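Cleaning a small whiteboard: what's worth doing and what isn't

Every few months another tip goes round for getting old marker off a whiteboard. Toothpaste, hairspray, hand gel, a cut potato. I have tried most of them on the little boards we keep for shopping lists and phone messages, and I remain unconvinced by nearly all of it.

Start with a dry cloth

I know, dull. But most marks that were written this week will come off with a clean dry cloth and a bit of patience. The felt pad glued to the cap of the pen is no substitute. It fills up with ink dust after a few goes and then spreads a grey haze over everything you wipe.

Then water, and not much of it

If the dry cloth leaves a shadow, wring out a second cloth in plain warm water and go over it. Dry the board straight away. Small boards with a coloured border tend to hold water along the join, so run a corner of the cloth round the inside edge as well.

Hold it still while you wipe

A small board that stands on its own feet is handy on a table and a nuisance to clean. Press on one side and it swings round or tips over backwards. Keep one hand on the border and wipe with the other, working from the middle outwards.

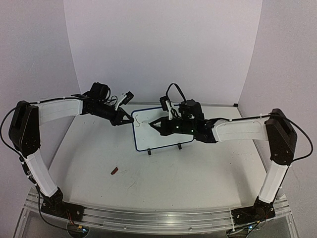
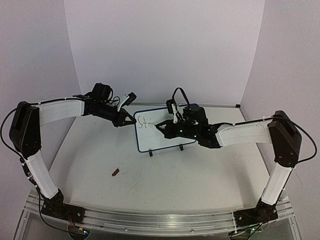
Short board, two little feet, dark blue border.

The marker-over-marker trick

Beryl Lockwood swears by this one and I'll grudgingly give it to her. Scribble over the old mark with a fresh dry-wipe pen, wait a few seconds, wipe the lot. It works on old dry-wipe ink. On permanent marker I've had it work twice and fail more often than that, so don't promise anybody a clean board.

Hairspray and hand gel

It's the alcohol doing the job, if anything is. Hairspray also leaves a sticky film which you then have to clean off – I can't see the gain. A dab of surgical spirit on a cloth does the same with less mess. Try a corner first and open a window.

Toothpaste

No. It is a mild abrasive, and once the shiny surface is dulled the ink sinks in and stays. Zanele Kekana did hers in October and has had grey smears on it ever since.

Special sprays

The Wenier spray is fine. I couldn't tell it from surgical spirit when I tried them on two halves of the same board, and I certainly couldn't see where the extra money went. The label says 400 wipes to a bottle. I haven't checked and I don't intend to.

When to give up

If fresh ink won't wipe off within a minute of writing, the surface has gone. Buy another board, and keep the old one for sticking notes to.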